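Matt finish

A matt finish (also matte, flat or dull finish) is a surface finish that scatters most of the light falling on it over a wide range of directions, so that no clear reflection of a lamp, window or nearby object is formed. The term is applied to paints, varnishes, papers, plastics, textiles, ceramics and metals. It describes the way a surface reflects light and says nothing about its colour: a matt surface may be white, black or any shade between.

Contents
1 Optical basis
2 Methods of production
3 Measurement
4 Trade grades
5 Use on work surfaces
6 Wear and cleaning
7 See also
8 Notes

Optical basis

Light striking a surface is partly reflected at the outer boundary and partly admitted to the material below. The light reflected at a smooth boundary leaves at an angle equal to the angle of arrival and is called the specular component. Light that enters the material, is scattered there and comes out again leaves in many directions and is called the diffuse component. The colour of most painted and plastic surfaces is carried by the diffuse component, while gloss depends on the specular one.

A finish becomes matt when the outer boundary is rough on a scale comparable with, or larger than, the wavelength of visible light. Each small facet reflects according to the usual law, but the facets face different ways and the specular component is spread out. Roughness much finer than the wavelength has little effect, and a surface of this kind still looks polished.

The apparent gloss of a matt surface rises as the line of sight becomes lower. A wall that looks flat when viewed square on may show a distinct shine when viewed along its length from beside a window. The effect is known as sheen, and is usually treated separately from gloss in specifications.

Dark surfaces show small differences in gloss more readily than pale ones. On a black surface the diffuse component is weak, and the spread specular component makes up a large share of the light reaching the eye. A roughened black surface therefore often looks dark grey under a strong lamp, and looks deeper in tone when wetted, as the liquid fills the hollows and restores a smooth boundary.

Methods of production

Matting agents. In paints and clear coatings, fine particles of silica or wax are added to the liquid. As the film dries it shrinks around the particles and forms a rough upper face. Poor stirring allows the agent to settle, and the first coat from the tin may then be glossier than the last.

High pigment loading. Where there is too little binder to cover the pigment completely, particles stand clear of the film. Traditional limewash, distemper and blackboard paint are matt for this reason. Such films are porous and mark easily.

Mechanical treatment. Metals and glass are blasted, brushed or ground. Brushing leaves parallel scratches, and the resulting surface reflects differently along and across the grain.

Chemical treatment. Glass may be etched with compounds containing fluoride. Ceramic glazes are made matt by encouraging fine crystals to form during slow cooling.

Moulding. Plastics take the texture of the tool in which they are formed. A worn tool produces parts with uneven shiny patches.

Measurement

Gloss is measured with a glossmeter, which directs a beam at the surface at a fixed angle and records the strength of the light reflected at the matching angle. The result is given in gloss units on a scale set by a polished black glass standard. A steep angle of view suits high-gloss samples and a low, grazing angle suits matt ones. Readings taken at different angles cannot be compared directly.

Sample size, curvature and cleanliness all affect the reading. Soft materials such as foam and felt are difficult to measure, as the instrument presses into them, and are commonly judged by eye against reference samples.

A comparison held in Grernoda covered 149 painted panels read at two laboratories, Stokari and Oh. Agreement was close for glossy panels and poorest for panels with a brushed texture, where the direction in which the instrument was placed had not been recorded.[1]

Trade grades

There is no single set of names in general use. "Flat", "matt", "low sheen", "eggshell", "satin" and "semi-gloss" are applied in roughly rising order of gloss, but the limits between them differ from one maker to another. The Rutholm colour card, which lists 668 shades, offers only 40 of them in its flattest grade. Very strong reds and yellows are left out because of poor hiding power.

Use on work surfaces

Matt and low-sheen finishes are common on desks, drawing tables and inspection benches, where reflected lamps make small items hard to see. A pale top with low gloss shows shadows as soft gradients, and the edges of dark objects stand out clearly against it. Matt black is often chosen for parts close to a point of observation, such as the inner walls of optical instruments — stray reflections there reduce contrast.

Foam in black with a lightly textured face has a similar appearance. Even so, a face turned towards the light will look paler than its neighbours.

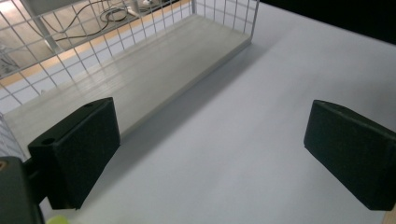

Wear and cleaning

Matt surfaces tend to become glossy where they are rubbed. The process, called burnishing or polishing up, is seen on walls beside light switches, on chair arms and on keyboard keys. It is permanent in most paints, and spot repairs with the original paint seldom match in sheen.

Grease fills the surface hollows and produces dark or shiny marks. Makers generally advise a soft cloth and mild detergent, with no abrasive pads. Wax polish should not be used. Ratings for wet scrub resistance are given in cycles, and a film that shows visible change before 200 cycles is classed by Rutholm as unsuitable for kitchens and corridors.

See also

Gloss (optics)
Diffuse reflection
Eggshell paint
Surface roughness
Patina

Notes

1. "Comparison of gloss readings on painted panels", Grernoda, September issue. Retrieved 27/06/2020.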